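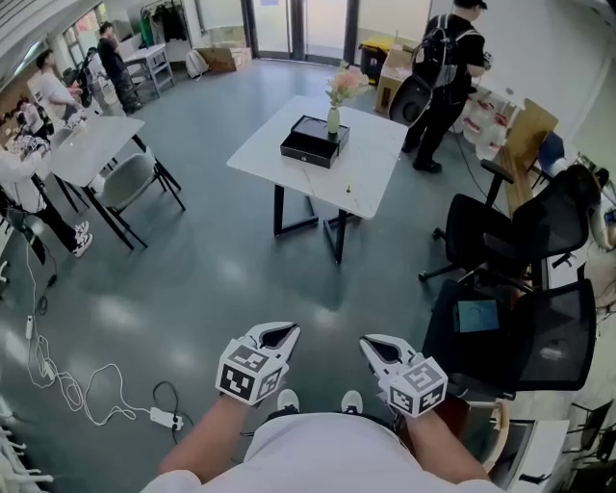
Local News | Business & Technology

Print this story | E-mail this story

Husville firm records household chores to train robots

HUSVILLE, 11/7/20 - A Husville company is recording people as they do small jobs by hand, and plans to use the recordings to teach robot arms to do the same work.

Luvitz began the project in June. Workers carry a plastic gripper in each hand and use the jaws in place of their fingers to open boxes, move vases, and pick up small tools. Each gripper has a camera in it and a cube printed with black and white squares, which lets the software work out where the hand is at any moment.

The company had recorded 1527 usable runs by the end of last week, project manager Innes Galbraith said. A run is one attempt at one job, start to finish. Most take less than a minute.

"We don't need people to be fast," Galbraith said. "We need them to do it the way they would do it at home, and then do it again with the vase in a different spot."

The jobs are done on marble-patterned tables in a large room with a glass wall at one end. Several people can record at once. Workers get a list of tasks at the start of a shift and change the objects on the table between sets.

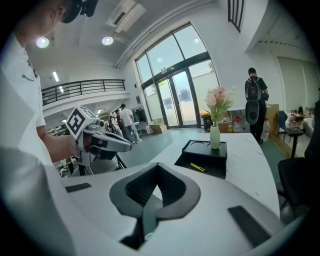 Runs in which an object is dropped are kept but marked. Galbraith said the learning system, which the company calls Vi, will need to see how a person recovers from a bad grip. Runs in which the cube is hidden from view for too long are thrown out. Roughly 70 a week are lost that way.

Satish Agarwal, who checks the recordings, said new workers tend to hold the grippers too close to the chest. They are given 2 practice shifts before their runs are counted.

"After that it's mostly the little things," Agarwal said. "Thin objects lying flat are hard. You have to come at them from the side, and everybody has their own way of doing it."

He said the differences are useful, and that the company tries not to have one person record all the examples of a task.

The current list has 44 tasks. Luvitz expects to add folding and sorting jobs over the winter, and is looking for a second room with more floor space.

The recordings will be used first on Anine, a two-armed machine the company is building for light work in homes and small shops. It has not been shown to the public. Galbraith would not give a date for a demonstration.

Luvitz is taking applications for evening shifts. No technical background is required, but applicants must be able to stand for most of a shift.

Contact the newsroom | Copyright 2020. All rights reserved. | Back to top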